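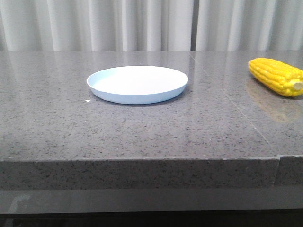 Do I have to set up the cell again every time the arm has been switched off?
Only if something has moved. After an ordinary power-down the Letix arm finds its own home position, and section 4 can stay unread for another day.

Setting up the worktop

The Grukine pick-and-place cell is patient, strong and not at all bright. It will pick up whatever is where it was told the corn would be, your spectacles included.

1. Turn the key on the Pondarard controller to SETUP. The arm parks itself and stays parked.

2. Wipe the worktop with a dry cloth. Polish is a poor idea — the stone shines quite enough already.

3. Draw the curtain behind the counter. Sunlight through a window has ruined more calibrations than careless hands have, though it is a close race.

4. Put the plate left of centre, empty. Put the corn over to the right, on its side, with the tapered tip pointing left. 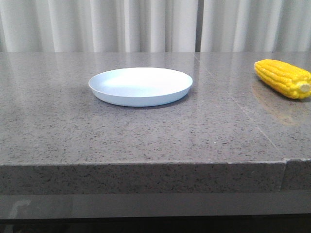

Grukine Set-up Guide, Issue 4, page 16

5. Leave bare stone between the two. The arm needs room to come down, and it has no manners about elbows.

6. Check that neither piece lies across the seam in the stone. The Kwak vision software takes the line for the edge of something and sulks.

7. Choose LEARN SCENE and keep your hands away until the lamp turns green. If it turns amber, go back to step 3 and look at the curtain properly this time.

8. Set the lift speed to 700 on the controller. Higher numbers are available, as is a bill for a new plate.

Note: error 426 means the plate was not found. Look for a reflection on the stone before you ring us.

CAUTION: Never reach over the worktop with the key at RUN. The stop button works best when pressed beforehand.

9. Turn the key to RUN, stand clear and press START.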